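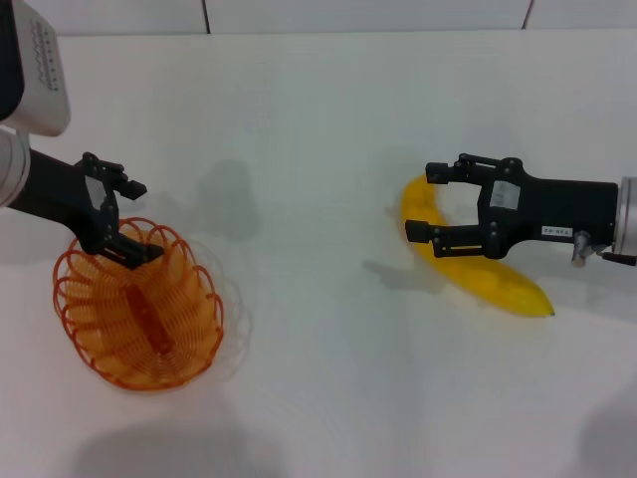
Orange wire basket, scalloped rim. One of the things on the table for the swap.

SWAP TABLE, QUICK NOTES

Writing this fast before the newsletter goes out so forgive the typos.

Baskets! We asked for baskets and storage bits last month and you delivered. The orange wire one is my favorite so far, all loops, wire going round and round in circles and then the little arches along the top. Would look great with lemons in it. Or onions. Or bread rolls if you put a cloth down first. Danuta Pawłowska wants it for yarn and has said so twice, but rules are rules, it goes to whoever draws the low number.

How it works, for new people. Bring something clean that you would give to a friend. Get a ticket at the door. 40 tickets this time, no more, last time was a squeeze. Low numbers pick first. One item each on the first round, then it's open to everybody.

Still short on: lids that match their containers, trays, hooks, anything for under the sink. Shoe racks yes. Mattresses no. Glass is fine if you wrap it, newspaper is OK.

Wire baskets, a word on cleaning, Thảo Võ sent this in. Warm water, dish soap, an old toothbrush for the places where the wires sit close together. Dry it right away with a towel, then leave it upside down overnight. Do not soak a painted one. If the paint is chipping say so on the tag, somebody will still want it.

Tags: name of the thing, any damage, thats it. No prices please. We had 11 items with no tag at all last time and spent ages asking whose they were.

Drop off is Room 601, Gerkedcombe building, side entrance. Elevator is slow. Simão Abreu has the key until 4 and Khôi Diệp after that. If the door is locked knock loud.

Next one after this is in July, theme is kitchen again unless someone has a better idea. Send it to Chiến Lương.

Leftover tote bags are in the hall closet, take some.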